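Itik Bench Cell, with Quan simulation package

Supplied by Fledomstead for training centres, colleges and test laboratories

The Itik Bench Cell is a single-arm tabletop workstation for light handling and sorting tasks. It is supplied with the Quan simulation package, in which every new task must be run and signed off before it is released to the physical arm. Order code 1139.

Guidance on safe use is set out in the Duviswood Bench Code, a copy of which is included with each cell. The Code applies to all users, including visitors and short-course students.
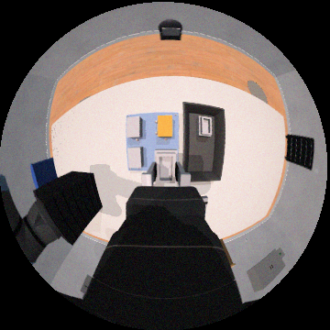
Clearance is the first matter to be settled in any layout review. The Code asks for a margin of 400 mm between the working area and any item that is not part of the task, measured with the arm at full reach. Reviewers should use the overhead view in Quan and check each side of the table in turn. In the layout shown, the flat squares are grouped on the light blue mat ahead of the gripper fingers, but the black box-like object on the left leans in over the edge of the tabletop and would be entered on the review sheet as an item to be moved. Items on the floor beyond the rim are recorded separately.

Conditions of use

Speed limits set in Quan are carried over to the arm and may be lowered at the bench — they may not be raised there.
A task must complete 13 consecutive simulated runs without contact outside the marked area.
Review sheets are to be kept for 3 years.
Any change to the gripper, table or mat requires a fresh review.

Delivery is normally within roughly six weeks of order. Replacement mats and printed review sheets may be ordered separately from Fledomstead.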